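Picking up fruit with the GenRobot.AI hand-held gripper kit
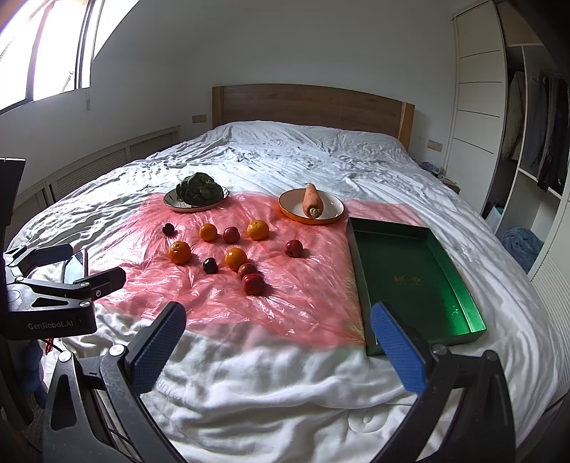
How long does the battery last on a full charge?
Expect 36 minutes of steady recording, or a little less in a cold room.

Before you start
Charge both grippers and update the app to build 2442. Older builds drop the left-hand recording when the phone locks.

Steps
1. Lay a plastic sheet over the surface you will work on. A bed is fine, but pull the sheet tight or round fruit will roll.
2. Put out apples, oranges and a plate or bowl or two. Set a tray to one side as the target.
3. Fix the phone upright in its mount and press Record.
4. Open the fingers fully, come in from the front and close slowly. Stop squeezing when the pads begin to flatten.
5. Lift, carry to the tray, lower and let go. Keep each pick under 18 seconds.
6. Save the clip before moving on.

If an apple slips, wipe the pads with a damp cloth and dry them. Spare pads come in packs of two from Melholm. The pads from the older Busitz kit do not fit.

Guide by Huia Mahuika. Corrections to Satish Shenoy.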